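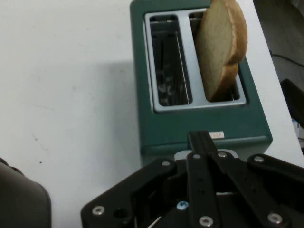
A two-slot toaster with a slice of bread in the right-hand slot.

About Grodar

Grodar is an independent testing laboratory for small household electrical appliances. We measure energy use, surface temperature, insulation, and mechanical wear on products intended for kitchens, laundry rooms, and home offices. Our customers are manufacturers, importers, retailers, and repair shops. We do not sell appliances or parts, and we do not accept payment tied to a test result.

History

The laboratory opened in 2000 as the test department of Shevchuk, a maker of heating elements and thermostats. At first the department tested only Shevchuk's own components. Outside work began when customers who bought the elements asked for measurements on the finished appliance, and within a few years it made up most of the schedule. The department was then separated from the parent company and given its present name. Shevchuk no longer holds a share in Grodar and is billed at the same rates as any other customer.

Olesia Nechyporuk has been technical director since the separation. She joined as a thermal measurement engineer and wrote the first version of our procedure for mounting thermocouples on painted and plastic surfaces, which is still in use with minor revisions. All reports pass through her office before release.

What we test

Our work falls under four headings.

Electrical safety: earth continuity, insulation resistance, leakage current, and dielectric strength. These tests are carried out before any other work on a sample and repeated at the end.

Thermal: temperature of handles, housings, cords, and supporting surfaces during normal and abnormal operation. Abnormal operation includes blocked vents, stalled motors, and controls held in the closed position.

Endurance: repeated operation of switches, hinges, latches, and levers at a fixed rate, with inspection at set intervals. Cord flexing is done on a separate rig.

Energy: consumption in active, standby, and off modes, logged at a controlled supply voltage.

We do not test gas appliances, battery packs outside of the product they belong to, or anything that needs a three-phase supply. Radio and electromagnetic compatibility work is passed to Nadar, whose laboratory has a shielded chamber. Customers who need both can ask for a single quotation, but two separate reports are issued.

Facilities

The building has 995 square meters of floor space on one level. The thermal room is kept at 23 degrees Celsius and is free of forced drafts during measurement. Its test corner consists of two walls and a floor of matte black painted boards, with sensors set into the back of each board. The endurance room is separated by a double wall to keep vibration out of the thermal room. There are 66 test stations in total, most of them in the endurance room, where a single job can hold a station for several weeks.

Test data are recorded in Arkitz, a database developed in house. Each sample receives a number on arrival, and every reading, photograph, and instrument setting is stored under that number. Customers may request the raw readings at no extra charge. Records are kept for ten years.

Calibration

Meters, loggers, and reference thermometers are calibrated once a year by an outside laboratory. The inventory now covers 223 instruments. An instrument that is found out of tolerance is withdrawn, and any report that relied on it since its last good calibration is reviewed. If a stated result changes, the customer receives a corrected report and a note explaining the difference.

Samples

Three samples of each model are needed for a standard program. They should be production units in retail packaging, with the instructions that will be supplied to the buyer. Prototypes are accepted, but the report will state that the sample was a prototype. Please do not remove the rating label. Samples are returned at the customer's expense or recycled after 60 days. Units that have been through dielectric or abnormal operation tests are marked and should not be put back into use.

Working hours

Deliveries are accepted at the rear entrance from 8:00 a.m. to 3:30 p.m. The office answers calls until 5:00 p.m. The laboratory closes for two weeks in June for maintenance of the supply and ventilation systems; endurance jobs already running are paused and the cycle counts are carried over.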